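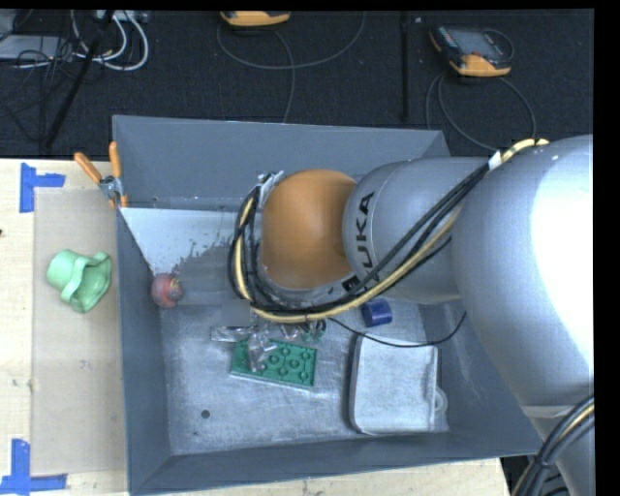 Ernov Newsletter
Print this page | E-mail this page
Search the newsletter Go

Teaching by hand at the Bornurcombe workshop

Nov 26, 2021

If you've walked past the back bench at Bornurcombe lately and wondered why two grown adults were cheering over a pair of pliers, we can explain! Emmanuel Kombo and Kanini Nyaga have spent the spring getting our KUKA arm to learn bin picking from people, and as of this week they have 1084 recorded demonstrations on the server. That's a lot of hours of steering a very large wrist into a very ordinary metal bin, and they're still keen to come in on a Monday.

The project is called Tultent (the name came off a whiteboard and stuck). A person drives the arm through a pick, the computer records the joint positions, the gripper commands and the camera views the whole way through, and a model is then trained to produce the same sort of movement when it's shown a similar bin. There are no programmed waypoints for individual objects. If you want the arm to get better at picking up something awkward, you sit down and pick up something awkward with it, over and over, from as many angles as you can stand.

We do this two ways. The first is hand guiding, where you take hold of the arm and push it through the motion with the joints set to give way. It's lovely for beginners, because you can feel where the elbow wants to go, and most people can manage a decent approach within their first session. The drawback is that your own arms and head end up in the camera views, and the model never gets to see a bin without a human leaning over it when it's learning. Emmanuel spent a good part of June trying to work around that and then decided the better use of his time was improving the second way.

That second way is remote driving. The operator stands well clear and steers by watching, nudging the gripper down, across and round until it's lined up, then closing it. It's slower to learn and much harder on the nerves! You lose the feel of contact completely, so the first few runs tend to be a string of tiny hesitant taps. Kanini's advice is to pick your approach before you touch anything, commit to it, and back all the way out if it's wrong. Half-corrections are the worst thing you can feed the model. It learns the dithering beautifully.

What goes in the bin

We get asked about this more than anything else, so it's worth a few lines. The contents are meant to be a mixed bag. A ball wants to roll when you brush it. A green building-block plate lies flat and gives the fingers next to nothing to get under, although the studs help a bit if you come at them square. Trays and lids with rounded corners are all edge and no middle. Pliers are a whole subject on their own: grab one handle and the other swings, grab the pivot and you've got a good solid hold but you need to come in at the right angle. Hung over the rim by their handles, they turn into a different task again, and that's the one that got the cheering.

Khoo, the scheduling tool we wrote to keep track of sessions, shuffles the starting layout so that operators don't fall into a rhythm. Left to ourselves we all put the ball in the same corner. We also ask people to leave things where they land after a missed grasp and carry on from there. A recovery is worth recording in its own right, and some of our most useful demonstrations started out as fumbles.

Steep sides matter too. A bin with tall walls means you can't just reach in sideways, and anything resting up against a wall has to be coaxed out or pinched from above. The wrist is big, the cables travel with it, and the view from one side is often blocked at precisely the moment you'd like to see your fingertips. Emmanuel has started teaching new operators to pause above the bin and have a good look before they go down, and the quality of the recordings has picked up noticeably.

How it's going

Really well, on the whole. The model trained on the first batch could find the ball and not a great deal else. The current one handles most of the chunky items and has a respectable go at the flat ones. It failed every lid pick until Kanini recorded a full afternoon of lids and nothing but lids, and the next version started sliding them up the wall to get a finger underneath, just the way she does. Watching a machine borrow somebody's habit like that is a strange and wonderful thing, and we'd recommend it to anyone who can get over here for a look.

The pliers are still hit and miss. So are dark objects on the darker parts of the bin floor, and we're arguing in a friendly way over whether that's a lighting problem or a shortage of demonstrations. Emmanuel says lighting. Kanini has booked more sessions.

We'd like to reach 2000 demonstrations before we train the next big version, and for that we need more hands. Eight people are signed off to drive at the moment and they all have day jobs, so if you work on site and you'd like to have a go, please put your name down. No robotics background needed. Some of our smoothest drivers have never written a line of code, and one of them learned on a front-end loader. You'll get a safety induction, a practice session with Kanini or Emmanuel on the enable switch beside you, and then your own slot on the roster. Sessions run for an hour with a break in the middle, and we do mean the break; concentration drops off faster than you'd think and it shows in the data.

Bring enclosed shoes, tie back long hair, and leave lanyards at your desk. Bookings are through Khoo, extension 3263 if you get stuck.

Print this page | E-mail this page

We use cookies to remember your newsletter preferences. Accept | Manage settings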